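The Wet Corner
What a sink, a counter and a sponge ask of each other

By the Home Desk
23rd December

Most kitchen plans give the sink a single line. It gets a width, a depth and a position under the window, and the discussion moves on to ovens. The area within arm's reach of the faucet is then left to the installer, although it takes more water, grit and detergent than the rest of the room combined.

Undermount basins have changed what that area needs. With a drop-in sink, the rim sits on top of the counter and forms a small dam. Crumbs collect against it, and so does water, but the cut edge of the counter is covered. With an undermount, the counter runs to the opening and stops. The cut edge is exposed, polished, and wiped over several times a day. A slab of laminate won't tolerate this. Engineered stone will, provided the joint beneath it is sealed and stays sealed.

The joint is a bead of silicone between the steel flange and the underside of the slab. Melar, a fabricator that works mostly on apartment kitchens, recut and refitted 118 sinks last year, and reports that the stone itself was at fault in very few of them. The usual cause was a bead applied to a dusty surface. Stone dust from the cutout settles on the underside, the silicone bonds to the dust, and the sink begins to drop at one corner. Melar now wipes the underside with alcohol twice and leaves the clamps alone overnight before anyone runs the faucet.

Speckled slabs remain the common choice for this position. The mixed chips hide coffee grounds, salt and the dried outline of a drop. Critics point out that hiding dirt and being clean are separate matters, and they are correct. A plain white slab shows every mark and gets wiped more often as a result. A speckled one should be checked by hand. Run a palm across it when it is dry; anything that catches is residue.

Brushed steel has a similar property. The grain breaks up reflections, so fine scratches blend in over the first months and the surface settles to an even gray. Scrubbing should follow the grain. The abrasive side of a sponge dragged across it leaves short bright arcs which stay visible in low light. Hard water is the greater nuisance. Droplets left to dry on the walls of a basin leave a ring of mineral scale, and the rings build on each other. Diluted white vinegar removes them if it is applied early, and rinsed off properly.

Drainage deserves more attention than it gets. A basin floor that looks flat should have a slight fall toward the strainer from every side. To test it, close the drain, run in a shallow layer of water, open the drain and watch where the last of it goes. Water standing in a corner means the sink was set out of level. This can be corrected from below before the silicone cures. After that it means cutting the bead and starting over.

The back edge is the next decision. An upstand is a low strip of the counter material, bonded along the wall line. Its purpose is mechanical: it covers the expansion gap behind the slab and keeps surface water out of it. Milošević, a kitchen showroom with a repair shop behind it, recommends a height of 60 millimeters, enough to stop a splash from a bowl being rinsed and low enough to clear most outlets. The internal corner where the upstand meets the counter is the hardest line in the kitchen to keep clean — a folded cloth over the edge of an old bank card still does it better than any brush sold for the purpose.

Above the upstand, glass has displaced tile in many smaller kitchens. A back-painted panel has no grout, and wipes down in one pass. It also shows everything. Grease haze appears at a shallow angle, and a glossy finish picks up the colors of whatever is left near it. Murkeo, which supplies cut panels, quotes 700 for a standard sink run, including fitting. Matte glass costs more and holds on to fingerprints longer.

Then there is the sponge, for which almost no kitchen has a planned location. It ends up on the strip of counter between the basin and the wall, usually squeezed once and dropped. 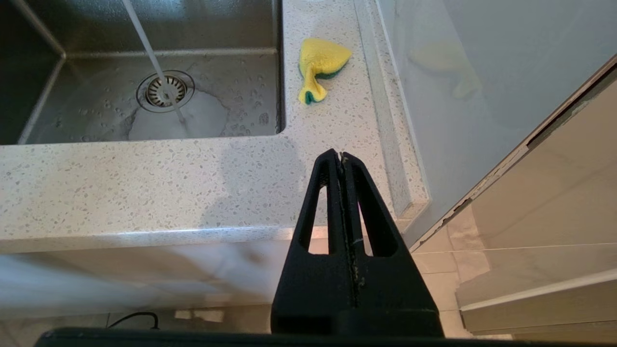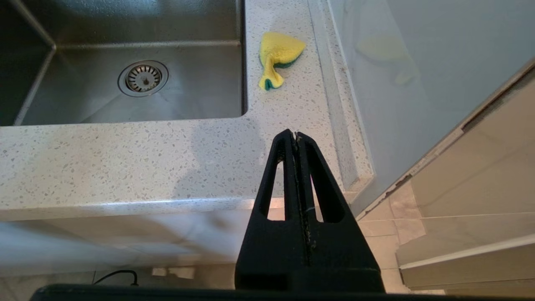
The sponge on the counter strip, to the right of the basin.

A sponge dries from its exposed faces. Laid flat, it loses most of its moisture from the top and keeps the bottom wet against the counter. Stood on its long edge, it dries from both sides. Crumpled, it keeps water in the folds longest of all. Vavow makes a steel rest with 2 rails that holds a sponge upright over the basin, and a bent wire rack from a hardware store performs the same job. Suction cups are the weak point in either case. They hold on polished steel and let go of a brushed finish within weeks, so a rest that hangs from the faucet base is the better purchase.

Rinse the sponge until the water squeezed from it runs free of suds, since trapped detergent slows drying. Replace it when it smells, or when the green layer begins to lift from the foam. The kitchen used for our own trials was fitted in September, and its only addition since has been a rack for the sponge. The strip of counter beside a sink needs to be wide enough for a drying cloth, and in that kitchen it just about is.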